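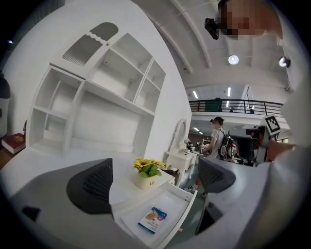

White unit, shelves empty. July.

Notebook, finishing bench. Tavard white, continued from the last entry

Re-read the Tavard sheet over tea before starting. It says "non-yellowing", "furniture hard overnight" and "self-levelling" in the same paragraph, and gives no test method for any of them. I've been sold three white paints in my time that were non-yellowing and I have pieces of all of them in the drawer, the colour of old piano keys. So I start this one not believing it, and if it's good it can prove it.

What we have: tin from batch 2686, via Siriwardena, unopened until last week. Boards are Graltwood primed MDF offcuts plus the bare pine strips left from the bookcase job. Primer is Dukdale on half of them, nothing on the other half. The sheet says primer is "optional on sound surfaces", and I'd like to know what they call a sound surface, given that every customer who rings up thinks theirs is one.

Hardness. Overnight is nonsense, at least in this room. Thumbnail left a clear dent in every board the next morning, primed or not. Two days on, still a dent if I leaned on it. By the end of the week the MDF boards resisted the nail and the pine still took a faint line along the soft grain, though that may be the pine giving way under the film and nothing to do with the paint. Should have put a bare strip alongside to compare. Will do one.

The trouble with "overnight" is what people do with it. They paint shelves in the evening, put their books back in the morning, and then take the books out at Christmas and half the finish comes away with them. Blocking, the trade calls it. The film feels dry to a fingertip long before it's ready to have weight standing on it. Dry is the water leaving. Hard comes later, as the particles settle into each other, and in a thick coat or a cold room it takes ages. I did the usual stack test, two painted faces together with the flat iron on top, left over lunch. Next-morning boards stuck and tore. Week-old boards came apart with a slight tick, no damage. I'd call that a pass at a week and a fail at a night, and the label only claims the night.

Golshifteh Tabrizi thinks I'm being unfair and that the heater being off explains most of it. Possibly. The sheet doesn't say what temperature it means by overnight either, so I'm testing it in the room people would use it in. She has taken two boards home to leave in her airing cupboard. I've agreed to write her results underneath mine whatever they are.

Yellowing. This is the one I care about and the one that can't be settled in a week, whatever anyone's brochure says. Set-up as follows. One board on the south sill. One in the closed drawer, in the dark. One cut in half, with the first half wrapped in foil and the other left open on the shelf, so there's something to hold it against. People forget that a lot of oil-based whites yellow worst in the dark and bleach back a bit in daylight, and that's why the inside of a cupboard goes and the door doesn't. A water-based one shouldn't behave like that. "Shouldn't" is carrying a fair bit of weight there, so the drawer board goes in.

The pine strips are a different matter and I want to keep them out of the yellowing column altogether. The unprimed pine already has a tan shadow over one knot. That's resin and tannin coming up through the film, and no topcoat stops it by being called non-yellowing. If I don't separate the two now, somebody reading this next year will say the Tavard went yellow, and it will have been the knot. 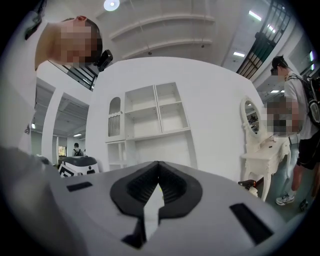 Can you put a water-based white straight over an old oil gloss?
Only if the gloss is cleaned and properly dulled with abrasive first, and a bonding primer is safer. Straight on to shiny gloss it will look fine for a while and then scratch off with a fingernail.

Wrote that one down in full as it comes up on the phone more than anything else, and I'm tired of giving a slightly different version each time.

Levelling. Grudgingly, this part is decent. Brushed out on the flat with the synthetic brush, the marks had gone by the time I'd cleaned up. On a board stood upright it's another story. Laid on as thick as they suggest, it sagged along the lower third, and there's a fat edge at the bottom I'll have to cut back. Thinner coats didn't sag and didn't level as well. There is a trade between those two and every paint makes it somewhere, so a tin that says it levels itself and never runs is telling you about one board lying down in somebody's laboratory.

Roller was worse. Fine orange peel on all of them. Went over one lightly with the brush while it was wet and that fixed it, but there isn't long. Past a few minutes the brush drags and you get ridges that stay. Small compartments would be the hard case. You are brushing into corners, the paint gathers, and the time you'd need to go back for the gathered bit is the time you haven't got. Spray for those, or take the back off first if it comes off.

Gloss. Borrowed meter, read at 60 degrees. I'm not going to put the numbers in. The meter wasn't checked against its tile before it came to me, and two readings on the same spot didn't agree. By eye the primed boards are more even and the unprimed MDF is patchy near the cut edges, which drank the first coat as cut edges always do. Sealing the edges would have sorted that. I left them on purpose and I'm glad I did, since the sheet says nothing about it.

Scrub. Damp sponge, kitchen cleaner, 900 strokes on the little rig. No breakthrough on primed or unprimed. Slight polish on both, visible at a low angle. I was expecting worse. Before anyone gets excited, that board was well over a week old, and I haven't yet scrubbed a fresh one. It's also a sponge moving in a straight line with clean water, and a house has grit in it.

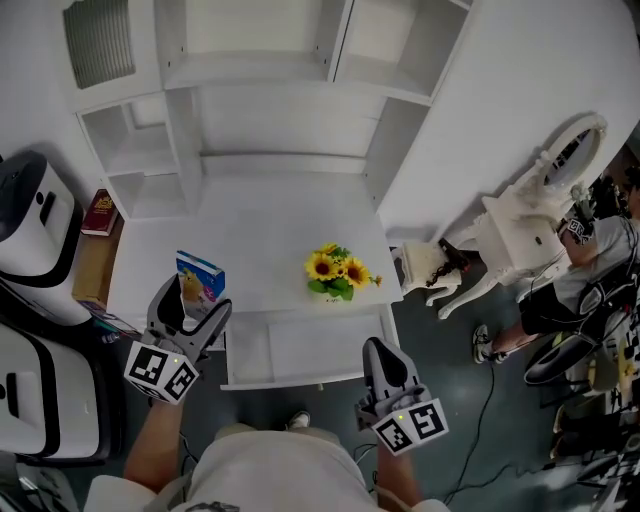

Back to the primer, as I said I'd be fair about it. Crosshatch with the new blade, tape pressed down and pulled. Dukdale boards kept every square. Unprimed Graltwood kept nearly all, lost a few crumbs at the crossings, and I wouldn't argue with anybody who called that sound. Unprimed pine lost a strip along the hard grain. So "optional" is true on factory-primed board and untrue on bare softwood, and the sheet could have told us so in one more line.

Cost. Siriwardena want more for the Tavard than for what we use now. They justify it by saying it covers in two coats. On primed board over white, two did it. So would most things, white over white. Over the dark stained offcut I needed a third and could still find a grey cast at the edges in daylight. I'd like to see the claim made on the dark board.

Whites don't match each other, either. Put the Tavard next to our usual and ours looks cream. Put it next to printer paper and the Tavard looks cream. A customer touching in a chip with a different white will see the patch for ever, worst in the evening under a warm bulb, and will blame the paint. Keep some of the same tin, write the batch on the lid. I've been saying it for years and I still found two jars on the top shelf this morning with nothing written on either.

Where I've got to: wouldn't move the shelf work over to it yet. Might use it on doors and drawer fronts where nothing stands on the surface and the levelling is worth paying for. Golshifteh would switch now. Her argument is that our present paint fails the overnight stack test as well, and she's right, it does, I ran one alongside. Ours doesn't say it on the tin, though.

To do
Bare pine strip for the nail test.
Scrub a fresh board.
Seal one MDF edge, leave one.
Check the meter on its tile, or give it back.
Ask Siriwardena what temperature "overnight" means. Asked already, got the same sheet sent again as a larger file.
Drawer board: leave it alone. Not to be opened to have a look.

Later, same day, 4 pm. The upright board has a second sag I missed, starting from the hanging hole. Took the fat edge down with the card scraper and it's still gummy underneath. Back on the rack.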